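Filed under: Features / Machines at Work

The long way to teach a robot

Forty minutes in and my forearm hurts. Nobody warned me about the forearm.

Voltbridge gave me a day on its teaching floor, which is one room over a tile showroom, and a choice. Grab the arm and push it through the job by hand, or sit down with the remote and drive. I picked hands first. Seemed more honest. It is also a lot more tiring, the arm floats when you hold the button but it still has weight, and the wrist wants to go its own way when you turn it.

The job: pick up a small thing, put it in a cup. Then again. Move the cup a bit. Again.

The number on the whiteboard was 2455. That's demonstrations, all tasks, since the company started keeping count. My contribution by lunch was 19, and four of those got tossed. One for hesitating. You're not supposed to stop and think with the gripper in the air, the robot picks up the pause along with everything else and you get a machine that stops and thinks over every cup for no reason. I do this in my own kitchen, so fair enough.

Remote was better. Predia, the software they use, maps a handheld controller onto the arm, so you move your hand and it moves its hand, a hair late. The lag is small but you feel it. You learn to lead. You also lose touch completely, no weight, no bump when the fingers meet the rim, so you end up leaning way over to look. Everybody leans. The regulars can do 30 good runs before a break. I got sloppy well before that.

What surprised me was how picky the style notes were. Come down straight. Open all the way before you let go. Don't wiggle. There's a two page sheet taped by the door, and the operators argue over it like a recipe. Half of them want every run the same. The other half want mess on purpose, cup near, cup far, approach from a weird side, so the thing learns to cope when a real table isn't set up nice. Both camps showed me runs that proved there point.
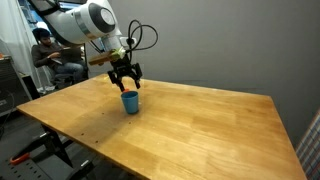
VOLTBRIDGE TEACHING FLOOR, 2026-05-16 — Saturday shift. Blue cup, small orange thing, fingers wide over the rim. The drop is the part I kept blowing. Too high and it bounces off the edge. Too low and you nudge the cup and the whole run is junk.

The pay is per shift, not per run, and they changed that after people started rushing. Good call I think. A rushed run looks fine till you play it back slow.

Next up is a trial at Dornent, a packing outfit, set for September. Small parts into cups and trays, 55 kinds. The Melnyk line, their older one, gets it first. Will it work? The operators I asked shrugged and went back to the sheet. One wants to add a rule about elbows.

My last run of the day was a keeper, they said. Clean drop, no wiggle. Then I reached for the water bottle and couldnt get the cap off.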